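Goal or no goal, who cares (I care)

OK quick one tonight, the pasta's on and I have about a page of notes in my phone that make no sense already.

So. Astside lost the regional final 2-1 and everybody in my feed is talking about the flag. The offside flag. Eightieth minute, Osman slides one through, Dilum's in behind, tucks it away, whole end goes nuts, flag goes up. I was in that end. I went nuts. I spilled a full cup of tea down a stranger's sleeve and he hugged me anyway.

Then the flag. Then the waiting. No replay at our level, obviously, just a ref walking over to a linesman and the two of them talking with their hands over their mouths like it's the Champions League.

2563 people there by the way, they read it out at half time. Biggest gate since I've been going.
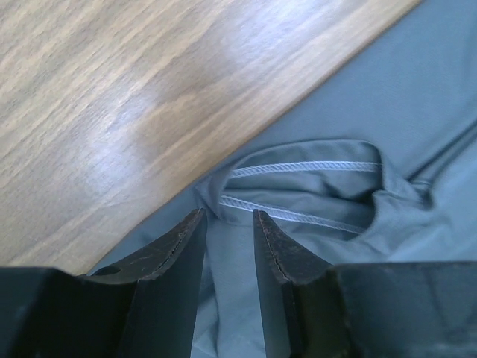
Was he off?

Don't know. Have watched the club's clip too many times. It's shot from the halfway line, from a platform that wobbles, and you can see whatever you went in wanting to see. First ten times, clearly onside. Next ten, hmm, his shoulder. Then I stopped being able to see anything, just shapes.

What bugs me is the rule more than the call. Level is onside. Fine. But level at what moment? When the passer touches the ball, ok, but Osman kind of scoops it, his foot's on it for ages. Start of the scoop he's level. End of the scoop he's gone. The book says first contact and I looked it up on the train home so I could be mad properly. First contact helps us!! Not that anybody was measuring.

And the defender on the far side, the big number 32, he's jogging back with his arm up before the ball's even played. Appealing for something that hasn't happened yet. Drives me up the wall. You wave at the linesman every single time and sooner or later he gives you one.

Anyway posted a shorter version of this in the supporters group and got some pushback.
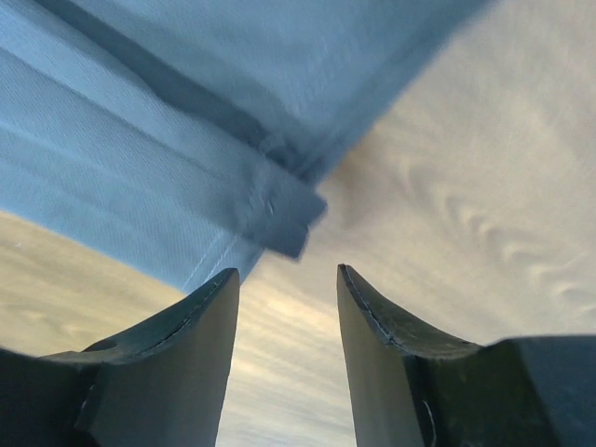 Bianka Kovács wrote that I was skipping the first half entirely, and that if we'd taken either of the two chances before the break then the flag is a footnote. She also thinks Dilum goes too early every time, has done all season, and that the linesman had probably been told to look out for it.

Which, fair. He does go early. He went early against Civau in the semi and got away with it and I didn't write any blog posts about that one did I.

But two things can be true. We were poor for forty minutes and we also maybe scored a perfectly good goal. I'd like to be allowed to complain about the second without having to do homework on the first.

The first half, since it's been brought up. Midfield way too deep. Nobody picking up the runner from corners, and guess how they scored. Our keeper punched when he should of caught it, twice. The wide free kick we practiced (you can tell we practiced it because four guys jumped over the ball) ended with a throw-in to them. I wrote "why" in my notes and underlined it.
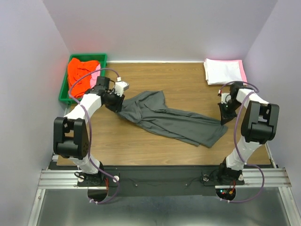
Second half was a different team. Pushed up, won everything in the air, equalizer inside five minutes off a header I still haven't seen properly because of the guy with the drum. Then twenty minutes where I really thought we'd walk it. Then the flag. Then of course their winner, right at the death, deflection off somebody's hip, and that's that.

What would I change? Not video. Please no. I've watched enough top flight games where you celebrate, sit down, wait three minutes, and then celebrate again at half strength. Would rather be robbed quickly.

I'd take the ref explaining it though. One sentence over the PA. "Offside, number nine." Rugby does it, they have the mic on and you hear the whole conversation, and everyone goes home annoyed but informed. Our PA can manage the raffle numbers so it can manage that. Winning ticket was 464, I had 446, it was that kind of day.

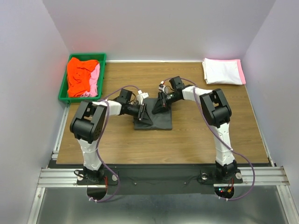

Page last updated: July, 11:40 pm

Edit: fixed the score, I'd typed 2-0 at first, wishful in the wrong direction. Also a couple people asked about the coach back. Left late, got stuck behind roadworks, singing stopped around the second service station. Somebody had the clip up on a tablet and it went seat to seat and the bus split more or less down the middle on it. Driver said off. Driver supports Civau.

Season tickets go on sale next month and yes I'm renewing, same seat, sorry to the man with the sleeve. Pasta is ruined. More when the fixtures are out.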